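## Chapter 10: Acceptance Speeches and the Timed Broadcast

An awards telecast is a live program with a fixed end time and a variable number of spoken words. The acceptance speech is the least controlled element in it. Presenters read from a prompter, and musical numbers are rehearsed to the second, but a winner's remarks are written by the winner, if they are written at all. This chapter treats the speech as a scheduling problem first and as a piece of public talk second.

### 10.1 The allotment

Most producers assign each category a block that covers the walk to the stage, the speech, and the exit. The walk is often underestimated. In the Clundus Screen Awards, used as a running case in this chapter, the hall seats 1550 and nominees in the minor categories are placed toward the rear. Their walk uses a large share of the block before a word has been said.

Three methods of limiting a speech are in common use:

- a countdown shown on a screen below the camera line
- music, brought in softly and then raised
- a cut to commercial, with the microphone closed

The methods are usually applied in that order. Section 10.4 takes up the effect of each on the home audience, which hears the music at a different level from the audience in the hall.

### 10.2 The list of names

The standard acceptance speech consists largely of thanks. Harahap, a production firm that handles regional ceremonies, keeps transcripts of 296 speeches, of which 257 contain a list of names read or recited without comment. Viewers outside the industry do not recognize the names, and attention drops. Winners know this and read the list anyway, for an omission may be remembered by the person left out for years.

Pleltico, a cable channel that carried the Clundus ceremony for several seasons, tried moving the list to a caption at the bottom of the screen. Winners submitted names in advance and were asked to speak on another subject. Compliance was poor. Several winners read the list aloud while the caption ran beneath them.

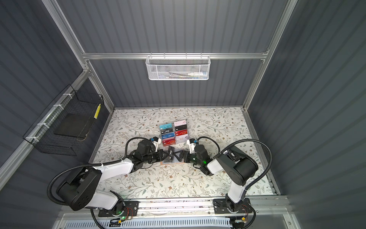

A former stage manager at the Mikura Theater objected that the caption had been designed for viewers and offered nothing to the people being thanked, who wanted to hear their names said in the room. The objection was noted in the channel's review, and the caption was dropped the following season.

### 10.3 Unscheduled remarks

A speech may also depart from thanks altogether. Political statements, apologies, and replies to an earlier incident in the same broadcast fall under this heading. The director must decide within seconds whether to hold on the speaker or cut to the audience, and each choice will be read as comment.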